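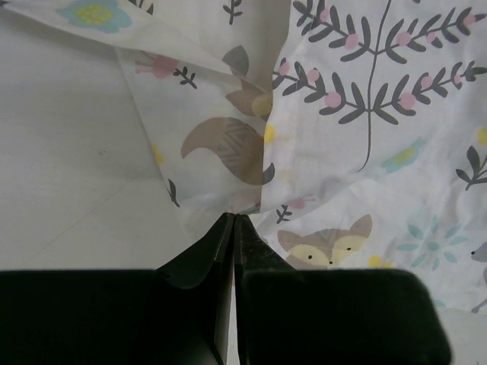
Wullon Town Soccer Club is moving home games to Oyelaran Park, and I get to be the one to tell you! I'm Ysaline Roussel, club president, and I've been sitting on this news for so long that my own family stopped asking me about my day. The first match at the new place is against Flovine, and we'll be wearing white, which I know will start a fight with everyone who grew up on the green. I like white. I like it even as thin printed fabric with folds and wrinkles all over it, the way it looks at the top of this page, and I'll like it a whole lot more on eleven players running at the Flovine back line. The green stays as our second color, so please put the pitchforks down.

WULLON, September 2019 — For immediate release

Where we're going and why I'm so happy about it

If you've been to a game at the old Mill Road field, you know what it's like. The far corner turns to soup after one good rain, the visiting bench faces straight into the sun, and the line for coffee is longer than halftime. I love that field. I scored the only goal of my adult life there (a deflection, but it's in the books). Still, we outgrew it, and we outgrew it fast.

Back in March we had 1234 people through the gate for the cup semifinal. Some of them watched the second half from the roof of a parked van. We lost that one on penalties and I drove home with the radio off, but I kept thinking about that crowd. They sang all the way through extra time. When a town shows up for you like that, you owe it a seat.

Oyelaran Park holds 3000, with a covered stand along the west side and a grass bank behind the south goal where the kids can roll around. The lease runs until 2074, so I won't be writing another one of these for a while. The city keeps ownership and we look after the field, the locker rooms and the lights.

The team

Oğuzhan Tuncer is staying on as head coach, and that was the other thing I was dying to announce. He had an offer from a bigger club. I won't say which, he'd never forgive me, but I will say I didn't sleep great in July. He's signed for two more seasons.

"I told Ysaline I wanted a field where the ball rolls," Oğuzhan said. "She found one. So now I have run out of excuses, and the players have too."

He's kept most of last year's squad together. We were tough to beat at home and pretty awful on the road, winning away only twice, and both of those came in the last month. Oğuzhan thinks part of it was the way we were used to playing on a narrow field. Oyelaran is a good bit wider, so expect to see our fullbacks higher up and our wingers chalking their boots on the sideline. Preseason was mixed, I'll be straight with you. We looked wonderful for an hour against a college side and then gave up three goals on set pieces. Corners have been the main topic at practice ever since.

The Prandumine League has added two clubs this year, so the schedule is longer and there are a couple of midweek trips nobody is thrilled about. The top four go into the playoffs. We finished fifth last season, one point short, and if you want to see a grown coach wince, bring up the tie at Flovine.

Tickets

We're putting 1000 season tickets on sale, and people who held one last year get the first two weeks to claim theirs. The price hasn't changed. Your seat will, obviously, as there weren't any real seats before, just those benches with the splinters. You'll get to pick your section when you renew, and if you've been standing next to the same folks for years, call the club office and we'll do our best to keep you together.

Kids under twelve get in free with an adult. Students pay half. Single-game tickets go on sale at the gate two hours before kickoff, cash or card — yes, card, we finally got there.

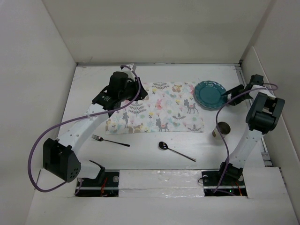 Getting to Oyelaran Park

The parking lot is on the north side and it's not huge, so carpool if you can. The number 6 bus stops across the street from the main gate and the bike racks are just inside the fence. Anyone who needs step-free access should come in through the west gate, where there's a ramp and reserved space at the front of the covered stand. Please tell the office ahead of time if you're bringing a larger group.

Gates open ninety minutes before kickoff for the Flovine game, a bit earlier than usual, so people have time to wander and find their spot. The high school band is playing. I've been told I have to give a speech, and I've been told it has to be under two minutes. We'll see!

One more thing about Mill Road

We're keeping it. The youth teams will practice there four evenings a week, the women's reserve side will play their home games there, and the drainage in that far corner is getting dug up and redone before the frost. The old scoreboard is staying where it is too, dead bulb and all.

If you're with a newspaper or radio station and want to talk to Oğuzhan or me, or walk around the new field before opening day, get in touch through the club office. He's easiest to catch right after practice. I'm easy to catch pretty much any time, and I'll probably talk your ear off.

About the club

Wullon Town Soccer Club plays in the Prandumine League and runs men's, women's and youth teams. Home matches are played at Oyelaran Park, Wullon.

Media contact: Ysaline Roussel, president, Wullon Town Soccer Club office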